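Tivel open day, hand-held gripper demo - anyone else go?

Posted by kettleside

Went along in October, the 4 pm slot. Selina Hollenstein gave the talk and then we got the hands-on table. My best picture of it:
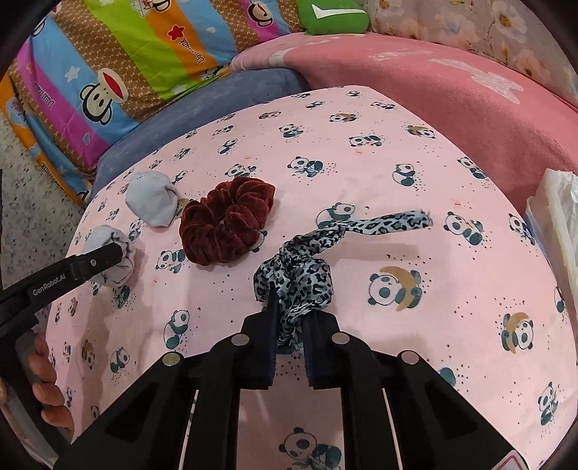 Leopard-print hair tie in the jaws, red scrunchie waiting.

The pitch was that people do chores holding these things and a robot learns from the recordings. She said they had 2,302 of them so far. I came away unconvinced. It's a person's hand doing the clever bit.

Reply from Novlow_Ned

Well yes, a person holds it. That's the whole idea. You get the same jaws the robot will have, minus the robot. Soft floppy stuff is hard, so I'd call a hair tie a fair test.

Reply from kettleside

Fair test of what though? I asked to see a robot do the same job and was told to come back next year. I've heard that one before, at Gromov.

Reply from marrowfat

Was in the same slot. Patterned cloth underneath with pandas all over it, I did like that - plain white tables prove nothing. But 30 minutes of talk was too long and the questions got squeezed.

Reply from Novlow_Ned

Sum-yee Chou took questions afterwards by the door. You lot must have left early.

Reply from kettleside

I had a bus. Did she say how often the robot drops things?

Reply from Novlow_Ned

Somebody asked. She said they'd publish it when they had it.

Reply from marrowfat

So no, then. Is the Ko one still on next month?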